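# Chapter 8: Water on the Move
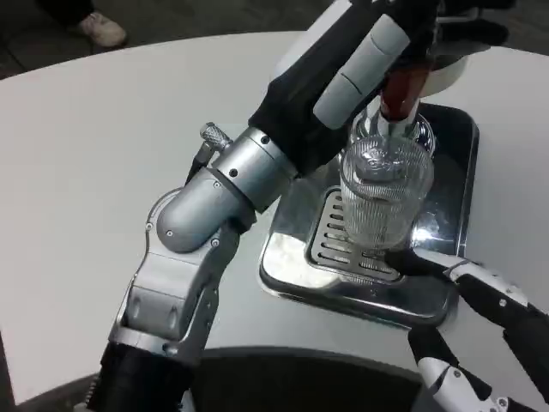
*Chapter last revised: July*

Tip a bottle over a glass and you've already got most of this chapter in your hands. Liquid runs downhill, it speeds up when the gap gets narrow, and it slows down when something drags on it. Rivers do all of this too, only with gravel, fallen trees and the odd shopping trolley thrown in!

We'll spend most of our time on the Costigan River, which starts in the wet hills above Groltville and reaches the sea at Dirden, 428 kilometres later. It's a wonderful river to learn from because it changes character so many times along the way. Near the top you can step across it in sandshoes. By the time it passes under the road bridge at Gasbridge it is wide, brown and slow, and you'd want a boat.

## 8.1 Where does the water come from?

Some of it is rain that fell this morning. Plenty of it is much older - rain that soaked into the soil, crept through cracks in the rock and seeped out again at a spring. That slow supply is called **baseflow**, and it keeps the Costigan running through dry summers when there hasn't been a decent storm for weeks.

The land that drains into a river is its **catchment**. Picture a roof with its gutters: every drop that lands on one side of the ridge ends up in the same downpipe. The catchment above Groltville gets 1628 millimetres of rain in an average year, while the plains near Gasbridge get only half as much. So the river's richest supply is at its smallest end, which surprises a lot of people the first time they see it on a map.

## 8.2 Steep and shallow

A river's **gradient** tells you how far it drops over a given distance. The Costigan begins 800 metres above sea level and loses most of that height before it leaves the hills. Up there the bed is all boulders and white water, and the noise is terrific. Down on the plains the river wanders about in great loops called **meanders**, cutting into one bank and dropping sand on the other.

Before you read on, grab a tray, some damp sand and a jug of water. Prop up one end of the tray, pour slowly at the top and watch where the sand goes. Then raise the tray a little more and pour again - keep your sketches, as you'll need them in section 8.3.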